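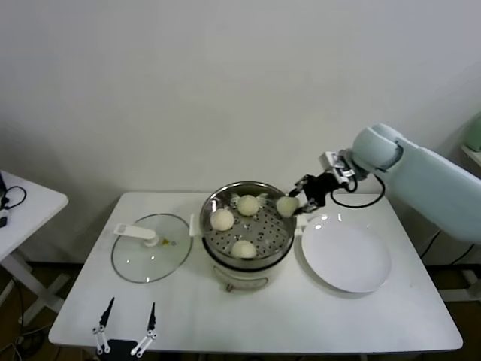
Kitchen Tips: Working a Line That Has a Robot on It

The sales sheet from Damgaard says an arm frees up your staff. Maybe. At the Brolthorpe canteen we still prep 44 buns for the early rush, and somebody still has to set everything out. A few habits help.

Put the plate down first. An arm goes to where the plate is supposed to be, and it won't look surprised if you moved it.

Lay the steamer lid flat, well clear of the pot. People reach around clutter and machines mostly don't.

Keep your own tongs on a hook. The day the arm stops, you will want them fast.

Ask who cleans the grippers, and whether it's paid time. Ours added up to 12 minutes a shift and the schedule never changed.
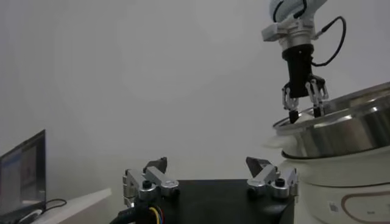 Mahlet Abdella writes: We had the same talk at Tranonstead. I don't miss the steam on my wrists, I'll give it that. But I used to chat with the person next to me, and now I watch a pot and wait for a beep.

Fair enough on the steam. I'd still get the new job duties in writing before November, when they redo the rota.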